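The Julberg Cure

The salesman from Julberg wanted 3,000 for the recipe, and my aunt was going to pay it.

I should say that I never believed in the paste. My grandmother made it, her mother made it before her, and people came up the hill to buy it for burns and bad knees and once, I am told, for a broken engagement. It smelled like pepper and wet rope. I had it rubbed on me through my whole childhood and my knees are as bad as anyone's. But Aunt Rose had lost the recipe, or had never been given it, and then a man in a brown jacket knocked on the door and said he had it.

"He says your grandmother sold it to his company," she told me on the phone. "He says they have the paper."

"Which paper?"

"The paper, the paper. With the leaves written down."

I drove over that Friday with a bad feeling and half a sandwich. The man was already at the kitchen table with his folder shut in front of him and both hands on top of it, the way you would sit on a cat. His name was Wichai Panyasiri and he was very polite. He said Julberg had bought up a lot of small remedies years ago, from Zokier all the way down to the coast, and was now giving families the chance to have them back.

"Giving," I said.

"At a fair price."
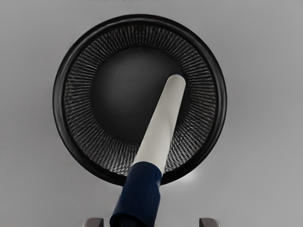 I asked him what was in it. He said he couldn't read it out before the sale. I asked him to name one thing, any one thing, and he looked at the ceiling for a while and said there were nine ingredients, and that the ninth was the important one. My aunt drew in her breath. She had always heard that there were nine.

Well, she had told him so herself, on the doorstep, ten minutes into their first talk. I knew it the way I know my own shoe size. Rose tells everyone about the nine. She has told the mailman and the dentist, and a woman in line at McKinnon's who only wanted to know if the peaches were any good.

"Did Grandma ever sell anything?" I said. "In her life? She wouldn't sell the goat."

"She needed money the winter your grandfather was sick."

"She had money that winter. She had the goat."

Mr. Panyasiri said he understood that these things were painful in families. He had a good voice for it, low and a little tired. I noticed he hadn't touched his coffee, and I held that against him too, though by then I would have held anything against him. He opened the folder just enough to slide out one sheet and turn it toward my aunt, with his palm flat over most of it. What was left was the bottom line and a signature.

She put on her glasses. She looked at it so long that the refrigerator came on, ran, and shut off again.

"That's her J," she said.

My grandmother's name was Jamisska. She couldn't write when she came here, and she learned at the same table, out of a seed catalog, at the age of fifty. I had birthday cards from her in a box at home. The J on the sheet had a loop at the top and a hook at the bottom, and it was a nice J. I could have told them whether it was hers if I'd had one of the cards with me – or I could have told them no either way, and I think my aunt knew that.

"Let me take a picture of it," I said.

"I'm afraid I can't allow that."

"Then leave it overnight."

"I can come back in September," he said, and began, slowly, to put the sheet away. He was very good at slowly. 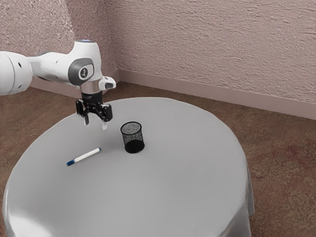
Rose said that she was eighty-one years old and could spend her own money on her own mother if she felt like it, and would I please stop looking at the man like that. She said I had never liked the paste. She said I used to wash it off in the creek and come home lying, and that Grandma had known the whole time and let me.

I hadn't known that she knew. I sat there with it.

"Was it the goat milk?" I asked him finally. "The ninth one?"

He looked at my aunt, and then at me, and I watched him try to work out which of us he was supposed to answer.

"In a manner of speaking," he said.

Rose took off her glasses and folded them. Then she got up, poured his cold coffee down the sink, and went to find her checkbook, or her coat. From the table you couldn't tell which drawer she had opened.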